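**Reading and Writing Popular Romance (Course 419)**
**Handout 10: Delay, Setting, and the First Private Scene**
Instructor: Sivaprasad Murthy
Georgiou School of Continuing Education

Students are expected to have read the first two chapters of *The Prerkthorpe Letters* and the excerpt from *A Winter in Trirkville* before class. Page references are to the course packet.

### 1. Where the last session ended

The previous session dealt with the meeting scene and its placement. In most category romance the two leads meet within the first chapter, and the reader knows on meeting them that they will be a couple by the end. Suspense in the genre therefore rests on how the attachment comes about and what it costs the people involved. Students who attempt to hide the outcome usually produce a slow first half, in which the characters behave as if they were in some other kind of book.

The term *delay* is used in this course for any event, decision, or condition that postpones closeness between the leads. Delay may be external (a posting abroad, a family quarrel, a snowed-in road) or internal (grief, pride, an earlier marriage). External delay is easier to write and wears out sooner. In *A Winter in Trirkville* the road reopens on page 31, and the author has to find a second reason to keep Anselm at the inn. Consider whether she succeeds.
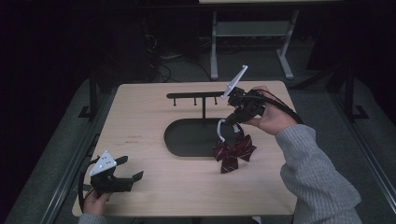
Internal delay requires preparation. If a character is to draw back at a decisive moment, the reader should already have seen that character draw back from something smaller. Stavros Đorđević, in the essay reproduced in the packet, calls this "paying in advance." He recommends that the smaller refusal come at least one full chapter earlier and concern a matter other than love. Students need not follow the rule, but should be able to say where in their own drafts the advance payment is made.

### 2. The first private scene

A private scene is one in which both leads are alone, know that they are alone, and could leave. The third condition matters. Both characters are adults acting freely, and the prose should show each of them choosing to stay. A line of dialogue, a coat put back on its hook, or a question asked and answered will usually be enough. Editors at the commercial houses now look for this as a matter of course, and older titles that omit it are read differently than they were on publication.

The level of explicitness is a separate decision and should be settled before drafting. The course recognizes 3 levels:

- **Closed door.** The chapter breaks before the scene becomes intimate.
- **Partly open.** The scene is summarized, with attention to feeling and speech.
- **Open door.** The scene is narrated continuously.

Work submitted for this course should be closed door or partly open. Whichever level is chosen, it should be held to throughout the manuscript. A reader who has been turned away at the door for 2 hundred pages will find a sudden change of policy distracting. 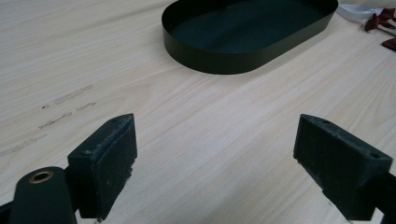
Setting in a private scene is often overwritten. Candles, silk, firelight, and rain on the window have been used so often that they carry little information about the particular couple. One or two plain objects, seen by a character who is nervous, will generally do more. An empty black tray on a pale wooden table gives a character somewhere to look when she cannot look at the other person, and its low rim gives her something to run a finger along while she decides what to say. The object should be mentioned early and returned to once. It should not be explained.

### 3. Point of view

Hidow's novels alternate viewpoint by chapter, with no change inside a scene. This is the convention students should adopt for the assignment. A shift of viewpoint in the middle of a private scene tends to release tension at the point where it is most needed, as the reader learns at once what the other character is thinking. The passage on page 44 of the packet may be used for comparison.

### 4. Assignment

Write a first private scene of no more than 10 double-spaced pages. Attach a cover sheet stating:

1. the form of delay that has operated up to this scene;
2. the level of explicitness chosen for the manuscript;
3. the viewpoint character, and the page on which that character chooses to stay.

Drafts will be exchanged in pairs at the first December session. Late drafts will be accepted but will not be paired. Students revising an earlier submission should attach the marked copy.

**Further reading:** Đorđević, "Paying in Advance" (packet, pp. 52–60); *The Prerkthorpe Letters*, chapter 3.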